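Temps de lecture : 4 minutes

Entretien. « Une salle se range avant que les gens en sortent »

À Ukbridge, Cremilda Godoy s'occupe des salles de réunion du centre Enham depuis le mois d'août. Elle passe derrière les formations, les assemblées, les ateliers du soir. Le bâtiment a accueilli 791 réservations l'an dernier, et la grande salle du rez-de-chaussée peut changer d'occupants trois fois dans la même journée. Nous l'avons rencontrée à 17 heures, entre deux groupes.

La première chose qu'elle regarde en entrant, ce sont les tables. « Les chaises, tout le monde pense à les remettre. Les tables restent couvertes », explique-t-elle. Elle y trouve des bouteilles d'eau entamées, des gobelets en carton, des feuilles imprimées que les participants n'ont pas emportées. Les objets oubliés partent dans une caisse à l'accueil, où ils sont gardés 37 jours. « Les câbles, c'est le pire. On ne sait jamais à quoi ils vont. »

Sa méthode tient sur une feuille affichée dans le local de ménage. Elle commence par les papiers. Tout ce qui porte une écriture manuscrite est mis de côté, même un simple brouillon. Le reste va au recyclage à la fin de la journée. « Une fois, j'ai jeté un plan de table pour un mariage. La dame est revenue le chercher le lendemain matin. Depuis, j'attends. »

Viennent ensuite les boissons. Les bouteilles sont vidées dans l'évier du couloir, rebouchées et posées dans le bac. Les gobelets sont empilés à part. Elle ne ramasse rien pendant les pauses. « Si vous prenez le gobelet de quelqu'un, il va en chercher un autre. Vous n'avez rien gagné. » Elle a essayé de distribuer des feutres pour que chacun écrive son prénom dessus. L'essai a duré deux semaines, puis les feutres ont disparu.

Les porte-documents appartiennent au centre et doivent revenir dans l'armoire. Il en manque souvent. Cremilda Godoy demande maintenant aux animateurs de les rassembler au bout de la table avant de libérer le groupe. « Je leur dis : cinq minutes avant la fin, vous arrêtez de parler et vous faites passer. Ceux qui le font me rendent une salle propre. Les autres, je repasse derrière. »

Elle a aussi revu la disposition du matériel. Avant son arrivée, l'eau et le café étaient servis sur un chariot près de la porte, et les gens circulaient avec leurs verres au milieu des sacs. Le chariot est désormais contre le mur du fond. Les documents sont distribués à la main, un par personne. « Quand on laisse une pile, elle s'étale. À la fin il y a du papier sous les bouteilles et des ronds d'eau sur les feuilles. »

Le bois des tables demande un peu d'attention. Elle passe un chiffon à peine humide, dans le sens du veinage, puis un chiffon sec. Les produits en spray sont restés dans le placard. Pour les traces collantes, elle utilise de l'eau tiède et du savon noir, et elle recommence si nécessaire. « Il y a des marques qui étaient là avant moi. Je ne vais pas poncer. »

À la question de savoir si les usagers devraient tout ranger eux-mêmes, elle hésite. Certains groupes louent la salle pour deux heures et doivent partir vite. D'autres restent toute la journée et s'installent comme chez eux. Elle préfère une consigne courte, lue à voix haute au début : chacun repart avec sa bouteille et ses papiers. Le mot figure aussi sur la confirmation de réservation, mais elle doute que quelqu'un le lise.

Elle aimerait que le centre achète une fontaine à eau et quelques carafes. La demande a été déposée au printemps. En attendant, elle a fait ajouter un second bac près de la sortie, à hauteur de main, sans couvercle. Le groupe suivant arrivait à 18 heures et il restait la moitié des tables à essuyer.

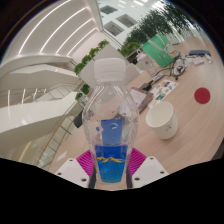
Pour Yen-ting Pan, la fontaine ne réglerait pas grand-chose : les gens viendraient quand même avec leur bouteille, et il vaudrait mieux commencer par mettre un bac à chaque bout de la salle.

À lire aussi
Réserver une salle à Ukbridge : les nouveaux horaires
Que deviennent les objets trouvés ?
Entretenir une table en bois clair

Ce site utilise des cookies pour mesurer son audience. Accepter | Refuser | Paramétrer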